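カテゴリー：業務報告／基盤システム

ジョブキュー移行 進捗報告（12月分）

Eimear Daly 様

倉庫管理システム「Gilmartin」のバックグラウンド処理を、自前のデータベースキューからメッセージブローカーへ移す作業について、今月の状況を報告します。

移行対象のジョブは全部で523件で、うち465件が新しいキューで動いています。残りは在庫の締め処理と、取引先ごとの帳票出力です。前者は実行順序に依存しており、そのまま載せ替えると二重計上になるおそれがあるため、Ha-neul Shimが順序保証の部分を書き直しています。レビューは1回目が終わり、指摘事項の修正に入りました。

再試行の設定は、ジョブのクラスごとに書いていたものを共通の設定ファイルに移しました。上限は4回で統一し、それを超えたものは退避用のキューに入ります。以前は失敗したジョブがテーブルに残り続け、夜間の集計が遅くなる原因になっていました。退避キューの中身は管理画面から確認でき、個別に再投入もできます。一括の再投入はまだ作っていません。 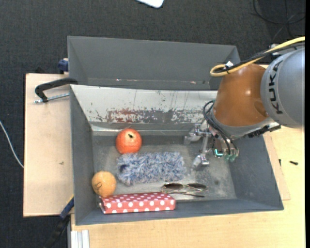 商品マスタの取り込みジョブは、Findville拠点の検証環境で先行して動かしています。分類コードが空の行を受け取ると処理全体が止まる不具合があり、該当行だけを飛ばして警告を残すように直しました。テストデータも作り直しています。従来は同じ分類の商品ばかりで、分類をまたぐ処理の漏れに気づけませんでした。今は折りたたんだサングラスと赤地に白い水玉の箱が同じ金属の容器に入っているような、分類のばらばらな組み合わせを1ロットとして流しています。この形にしてから、単位換算の誤りが2件見つかり、どちらも修正済みです。

監視についてはRosaura Londoñoが担当し、キューの滞留数と最古ジョブの経過時間をダッシュボードに出しました。通知のしきい値は暫定です。検証環境では深夜のバッチ開始直後に毎回通知が飛んでしまうため、時間帯別に値を分けるか、経過時間だけで判定するかを検討しています。後者のほうが設定は簡単ですが、短いジョブが大量に溜まった場合の検知が遅れます。年内に決めます。

遅れている点が一つあります。外部連携先のFuleo側で接続ライブラリの更新が済んでおらず、旧形式のメッセージを当面受け続ける必要があります。変換用の小さな中継処理を追加して対応しましたが、これは当初の見積もりに入っていません。工数の増加はおよそ4人日です。予備の枠内で収まるので、予算の変更はお願いしません。Fuleoの更新時期が決まれば、中継処理の廃止予定も合わせてお知らせします。

旧キューの停止は、帳票出力の移行後に行います。停止後もテーブルはしばらく読み取り専用で残し、問い合わせがあったときに過去の実行履歴を引けるようにします。保存期間は運用担当のWayne Crabtreeと相談中です。切り戻しの手順書は初版ができており、検証環境で一度通しました。手順の途中でワーカーの再起動が必要な箇所が抜けていたので追記しています。

次の期間に行う作業
・締め処理の順序保証の修正完了と再レビュー
・帳票出力ジョブの移行
・通知のしきい値の確定
・退避キューの一括再投入機能

ご判断いただきたいのは、帳票出力の切り替えを月末処理の前に行うか後に行うかです。担当としては後を希望します。前に行う場合は、切り替え当日に帳票の担当者にも待機してもらうことになります。

2018年12月10日
Bríd Nic Aodha（基盤システム担当）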